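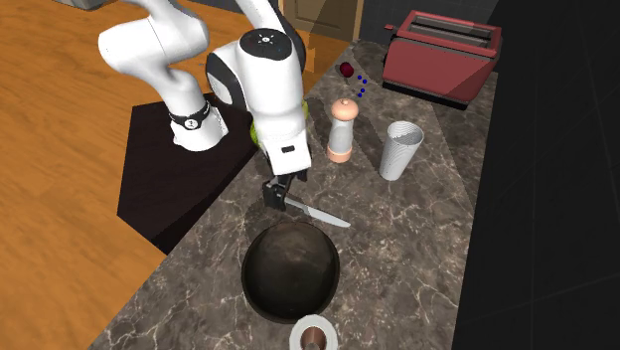 Chapter 6: Fevers in the First Three Years

Sooner or later every family meets its first real fever, and it nearly always seems to arrive after supper, when the clinic is dark and the baby is flushed and cross and wants to be held by one person only. I have sat through a good many of those evenings myself, with my own two and later with other people's, and I would like you to come out of this chapter a little calmer than I was. Fever is one of the body's ordinary answers to infection, and in a healthy toddler it often passes in a few days with drinks, rest and company. A home with a small child in it still asks for steady habits while you are tired, and a kitchen knife left out with its long blade bare is a thing to put away before you carry a feverish two-year-old in to look for a cup. Tired parents make mistakes with medicine for much the same reason they leave things out, and we will come back to that when we get to doses.

Let us begin with the number itself. A normal temperature wanders through the day, lower in the morning and higher toward evening, and a reading of 100.4 degrees Fahrenheit or more, taken rectally, is what most doctors call a fever in a baby. You may see 99 or 101 under the arm and wonder what to make of it. Armpit readings are handy but less exact, so write down where you took the temperature as well as what it was (I keep a pencil tied to the thermometer case, and my family teases me for it).

Age matters more than anything else in this chapter, so please read this part twice. A baby under three months old with a fever needs to be seen by a doctor right away, day or night, even if she is feeding well and looks fine to you. Please don't give her any medicine first unless the doctor tells you to.

With older babies and toddlers, watch the child as much as the thermometer. Is he drinking? Are there wet diapers? Does he perk up for a song or a favorite book? A child who is hard to wake, has trouble breathing, has a stiff neck, or has a rash that doesn't fade when pressed needs emergency care, whatever the number says.

Never give aspirin to a child with a fever. The pages that follow take up thermometers, drinks, medicine by weight, and the seizures that fevers sometimes bring.

Contact Nomham Press | Copyright Nomham Press | Back to top

Related chapters
Ear Infections and Sore Throats
Coughs, Colds and Croup
Keeping a Sick Child Drinking

Comments

Lamisi Kyei: We read this out loud in our new parents' class on Wednesday and the part about under three months got everyone's attention. Thank you!

Umesh Chaturvedi: Does the chapter on drinks cover breastfed babies too?

Sabina Begum: @Umesh yes, second section.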